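I've had Eleri Pugh's new book on my bedside table for a fortnight, and my partner would like the lamp turned off at a reasonable hour, please. It's called *The Salt Road to Marwat*, it came out in September 2018 from the small press Wilard, and it's the best popular history I've read this year — by a fair margin!

The road of the title ran from the coast up to the hill town of Marwat, 211 miles of it, and for centuries almost everything anyone ate, wore or argued over travelled along it. Pugh starts with the salt traders and ends with the railway (which flattened a good part of the old route, and she's still cross about it). In between there are floods, forged tolls, a very long lawsuit over a well, and a chapter on the muleteers of Ala that I read twice.
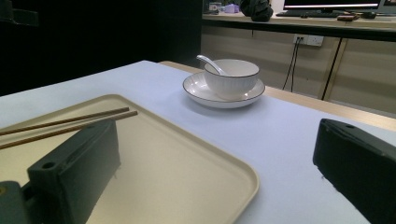 What I liked most is how much room she gives to ordinary people. The toll books at Mirnen hold 1,415 entries in the hand of one clerk, and Pugh has gone through the lot, grumpy marginal notes included. He didn't think much of the weather, or of his neighbours. Laiba Bhutto and Aqeel Qureshi did the translations, and they've kept his bad temper beautifully.

There are 19 chapters, most of them short, plus over 100 maps and plates. I do wish the maps were bigger. The one of the mountain passes is squashed across the fold and I had to flatten the poor spine to find the river crossing. The colour plates are lovely though, especially the painted caravan ledgers in the middle section.

Pugh will be talking about the book at our library later this month, with Arsalan Cheema asking the questions. It's free, but you do need to put your name down at the front desk, and the last history night filled up quickly. Laiba Paracha is ordering in extra copies for the signing. A paperback is due in January if the hardcover's a bit dear — I've already lent mine out, so don't ask me for it.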